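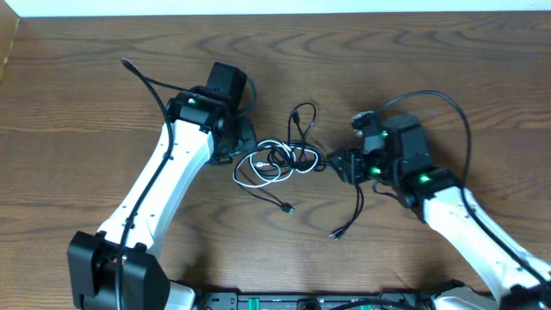
How long should household papers be kept before they are thrown away? Most bills and receipts may be discarded after one year, while tax returns and the papers that support them should be held for seven.

The above is the rule I have applied to my own files since December, when I completed a review of everything stored in the house on Sowah Street. The review covered 2,431 sheets. Of these, 386 were retained in their original form and 1,092 were scanned and then shredded. The remainder was recycled.

Certain papers should never be discarded. Birth and marriage certificates, property deeds, wills and military discharge records belong in a fire-resistant box. Warranties should be kept until they expire or the item is sold.

Readers have asked about pay stubs. I keep mine until the annual wage statement arrives and the totals have been compared.

A further post will address medical bills, including those still in dispute.

Dzifa Laryea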